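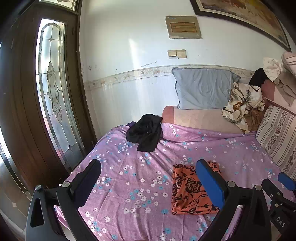

*4 min read*

Folding is the part of housework that robot people talk about in a lowered voice. Stacking cups, opening drawers, wiping a counter - these have all had their good years. Cloth keeps slipping away. It has no fixed shape, it hides most of itself from view, and it changes the moment you touch it. So it's a real pleasure to spend a Tuesday with a software team that thinks cloth is the most fun you can have with a planner.

The team works at Nerness, and their project is called Hisatov. It's a stack of programs that takes recordings made with hand-held grippers in ordinary bedrooms and turns them into something a robot arm can act on. An orange cloth with black roses on a flowered lilac sheet is a fine test for it. Where does the print on one fabric stop and the print on the other begin? A crease and a petal can look very much alike to a vision model, and early versions of Hisatov mixed them up all the time, sending the planner off to grab a flower.

The fix is lovely. Instead of asking the model to name what it sees, the team asks it to mark edges it could pinch. Each edge gets a score, and the score drops when the fabric near it is bunched up. A neat rectangle gives the software plenty to work with. A crumpled black heap gives it very little, and the planner has learned to treat a heap as a different job: lift, let it hang, look again.

Then comes the tooling, and I could have stayed all night for the tooling! Every recording passes through a viewer called Boiko, which lines up the video with the opening of the jaws and lets you scrub back and forth through a single grasp. You watch the gap between the pads shrink on a little graph while the cloth gathers on screen. When the two drift out of step, even by a couple of frames, Boiko paints the stretch yellow. The current set holds 823 recordings, and 60 of them were yellow the first time through. Most turned out to be clock trouble, fixed with one line of code (and, I'm told, a very long afternoon of finding out which line).

Control is the youngest piece. It's named Nerura, and it runs as two loops. The slow one picks where to go. The fast one watches how the cloth gives way and makes small corrections, easing off if the sheet underneath starts to come along for the ride. That happens a lot on beds. Picking up a shirt without also picking up the bedding is a skill most of us have had since childhood, and seeing it written out as code made me respect my own hands a bit more.

There's plenty left to do. Dark fabric in bright window light still throws the edge scores off, and socks are a sore subject. The next version of the planner is due in July, with a new way of handling sleeves, and the sleeve branch already has the longest comment thread in the code base.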